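Gruvport cell 5: strap snag fault

Photos from the bag-loading task at Gruvport, where the arm stopped on a force limit 11 times in 90 runs. Panya Sukprasert logged the stops. Most came on the way out of the bag, with a finger hooked under a strap. 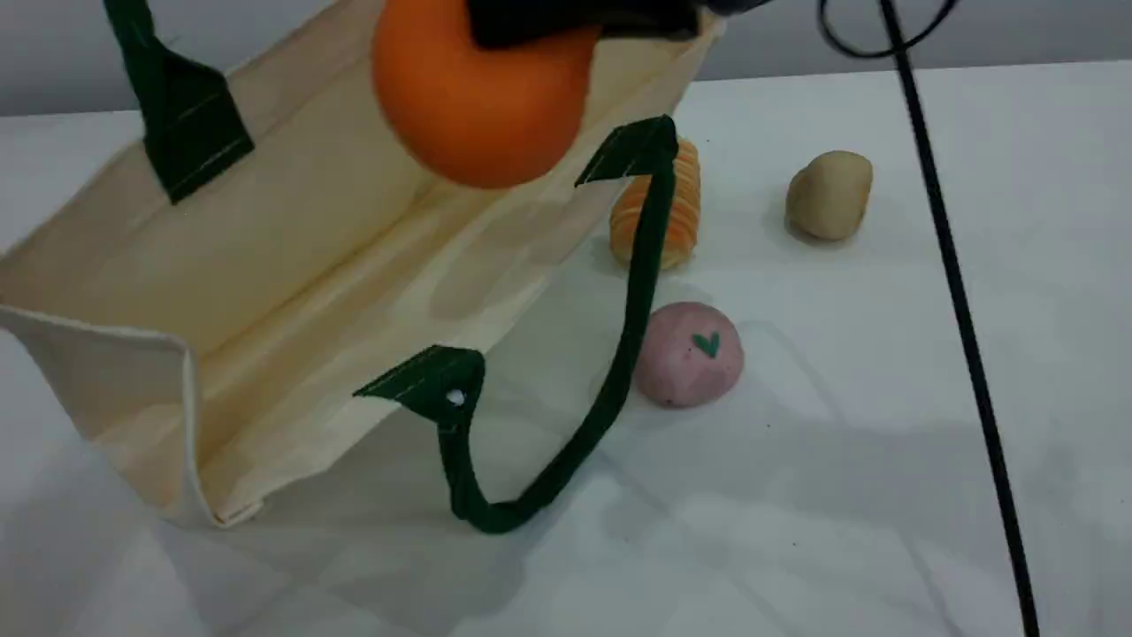
The wrist limit was set to 18 newtons and tripped as intended. Restart was the weak point: the arm went to its home position with the strap still caught and pulled the bag along. Wagner Queiroz has since added a hold after each stop, cleared by hand at the panel.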